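Entraîneur ou entraîneuse des gardiens — FC Plurnach

Poste à temps partiel, équipe première et moins de 19 ans

Le FC Plurnach recrute un entraîneur ou une entraîneuse des gardiens de but pour la saison prochaine. La personne retenue travaillera avec les quatre gardiens de l'effectif senior et les trois gardiens des moins de 19 ans, sous la responsabilité de l'entraîneur principal, Jelle Hoekstra.

Le club

Le FC Plurnach compte 830 licenciés, des débutants aux vétérans. L'équipe première évolue en championnat régional et a terminé la dernière saison à la cinquième place. Elle joue ses matches à domicile au stade Postma, qui dispose de 1 990 places, d'une pelouse naturelle et d'un terrain synthétique éclairé. Les jeunes s'entraînent sur le site de Nellow, à dix minutes en voiture.

Jelle Hoekstra a pris l'équipe en cours de saison et a été confirmé dans ses fonctions. L'ancien entraîneur des gardiens a quitté le club en juin pour un poste à plein temps. Le reste de l'encadrement ne change pas : un adjoint, un préparateur physique et un kinésithérapeute présent aux matches et à une séance par semaine.

Vos missions

Vous préparez et dirigez trois séances spécifiques par semaine, deux avec les seniors et une avec les moins de 19 ans. Les séances seniors commencent à 18 h 45 et durent 75 minutes, puis les gardiens rejoignent le groupe pour la partie collective. Vous assurez l'échauffement les jours de match, à domicile comme à l'extérieur.

Vous participez à la réunion technique hebdomadaire et donnez votre avis sur le choix du titulaire. La décision finale revient à l'entraîneur principal.

Vous suivez les gardiens des moins de 19 ans avec leur entraîneur et rédigez pour chacun un bilan écrit à la trêve et en fin de saison. Vous prenez aussi part aux deux journées de détection organisées à Nellow.

Les séquences vidéo des matches sont mises à disposition le lendemain avant midi. Le découpage des actions concernant les gardiens fait partie du poste — comptez une bonne heure par rencontre.

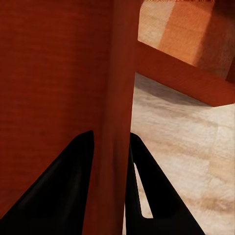 Mobilier en bois, vue rapprochée (image de synthèse).

Profil recherché

Vous êtes titulaire d'un diplôme fédéral d'entraîneur et d'un certificat spécifique aux gardiens de but, ou en cours de formation pour ce dernier. Une expérience d'au moins deux saisons auprès de gardiens seniors ou de jeunes de niveau régional est demandée. Avoir joué soi-même au poste est un plus, sans être obligatoire.

Le français est la langue de travail du vestiaire. L'anglais est utile, deux joueurs étant encore en apprentissage du français. Le permis de conduire est nécessaire pour les trajets entre les deux sites.

Un extrait de casier judiciaire vierge sera exigé avant la signature, comme pour tous les encadrants en contact avec des mineurs.

Conditions

Contrat d'une saison, renouvelable. L'indemnité est de 817 euros brut par mois, à laquelle s'ajoutent les primes de match prévues par le règlement intérieur pour l'ensemble de l'encadrement. Les frais de déplacement sont remboursés au barème du club. L'équipement est fourni par Trorkelitz, partenaire textile de la section football.

Le club peut prendre en charge l'inscription au certificat d'entraîneur des gardiens, à condition que la personne s'engage pour une deuxième saison.

Prise de fonctions à la reprise de l'entraînement. Le stage de préparation dure cinq jours, hébergement compris, et la présence y est obligatoire.

Candidature

Envoyez un CV, une copie de vos diplômes et le plan détaillé d'une séance pour gardiens seniors de votre choix à l'attention d'Evander Swanson, responsable sportif, au secrétariat du FC Plurnach, stade Postma. Les dossiers peuvent aussi être déposés à l'accueil du stade entre 16 h et 19 h.

Les personnes présélectionnées seront invitées à un entretien avec Evander Swanson et Jelle Hoekstra, puis à diriger une séance d'essai d'une demi-heure avec deux gardiens du club. Tous les candidats recevront une réponse, y compris en cas de refus.

Les candidatures internes sont acceptées et suivent la même procédure.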